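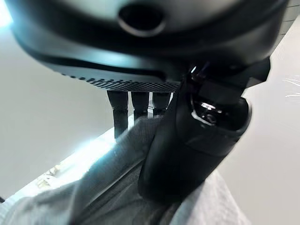 "Again," I said, and put my hands back in the grips.

Frøydis Engebretsen didn't look up from her stool. She had her shoes off and her feet on the rung, and she was eating crackers out of the sleeve. "You don't have to say it out loud."

"I like saying it out loud."

I did, too. I'd been at Nakeo nine days and I still couldn't believe this was a job. You sat down, you slid your fingers into two loops, and on the other side of the glass an arm as long as your own lifted when you lifted and turned when you turned. If you yawned, it drooped. The first afternoon I'd spent a full minute just making it nod at people in the hallway, and Frøydis had let me, and then she'd said, "Okay, that's out of your system," which it wasn't!

The job that week was cloth. Gray cloth, soft, a fine knit, the kind that slumps the second you stop paying attention to it. I was supposed to pinch it, lift it, carry it a hand's width to the left and lay it down without a lump. The Clakora people wanted 400 good ones by the time the software group came back from lunch on the last day, and a good one was whatever Frøydis said it was.

On my screen I had the wrist view, and the wrist view was a whole country. You get down in there and a wrinkle is a ridge. A fold throws a shadow you could pitch a tent in. I used to lean when I drove it, left shoulder down, chin out, like a kid with a video game, and my sister would have laughed herself sick.

I pressed down into the fold and closed.

"You're squeezing," said Frøydis.

"How can you tell from there?"

"Your ears go back."

I let off. The trick, and it took me most of a week to feel it, was that you had to let the cloth come to you. Push down a little, enough to make it bunch, then close on the bunch. If you went hunting for an edge with the tips you'd skate over it all day. I'd watched my grandmother pick a dropped sock off a floor ten thousand times and never once noticed that she pushed before she pinched, and now I saw it everywhere. I saw it in the cafeteria, people and their napkins. I saw it on the bus, a man getting a scarf out of his bag, and I wanted to grab his arm and tell him he was wonderful.

Pinch, lift, carry. I opened the loops and the cloth went down with one corner under.

"Keep it?" I asked.

"Toss it."

"It's just a corner."

"Then it'll learn the corner."

She said that kind of thing flat, with her mouth full. She'd been doing this since before Nakeo had a front door of its own, when it was her and the Owusu brothers in a rented room behind a dentist, walking an arm through its moves by holding it at the elbow. No loops, no glass. You put it in limp mode and you took hold of it and you danced it, she said, and by the end of the day your back was shot and you smelled like machine oil. She had shown a Flitex arm how to put the lid on a jar that way. It had taken her 1,000 tries and she still wouldn't have that brand of jam in the house.

I asked her once if she missed it. She thought about it for so long that I'd started another carry by the time she answered.

"You could feel it get tired of you," she said. "I know it doesn't. But you'd have it by the arm and there'd be a drag in it, late, and you'd think, all right, all right, one more and I'll let you sit down."

"And then did you?"

"I did three more, usually."

Again. I pushed, I pinched, I let my ears stay where they were. The cloth came up like it had been waiting to. I carried it over and I didn't drop it, I sort of poured it, back edge first and then the rest following down after. Flat! Flat as a lake. I didn't dare breathe on it, and there was glass between us.

"Mm," said Frøydis.

"Mm keep?"

"Mm keep."

That was number 37. I remember because I wrote it on the back of my hand in pen, and when I got home and washed up I went around it.

By the time the light had moved off the floor we had 95, and I'd quit asking. I knew before she did. There was a thing in my wrists, a kind of quiet, when one was going to be good, and I'd start grinning halfway through the carry. She quit saying toss and keep and just pressed the button, left for one and right for the other, and I could hear which by the sound of her sleeve.

Then she folded down the top of the cracker sleeve and put her shoes on and said, "Take your hands out."

I took them out. They felt like nothing, like they might float up to the ceiling.

She did something on the keyboard. The software group had left a small model running, she told me, a stupid one, a baby, trained on whatever we'd saved through noon. It wouldn't be any good. She wanted me to know that going in, that it would not be any good at all and I wasn't to take it personally.

"Sure," I said. "Go, go, go."

The arm lifted. I had my hands in my lap, I checked. It went over the cloth and stopped and came down too far to the right, and it wandered there a bit like a person looking for their glasses, and I had both fists against my mouth.

And then it pushed. Before it pinched, it pushed, just a little, just enough to make it bunch.

"Oh," I said. "Oh, that's my grandmother."

Frøydis leaned in until her forehead touched the glass. The gripper closed, and it missed, and it opened and backed up and started over.

"Again," she told it, out loud.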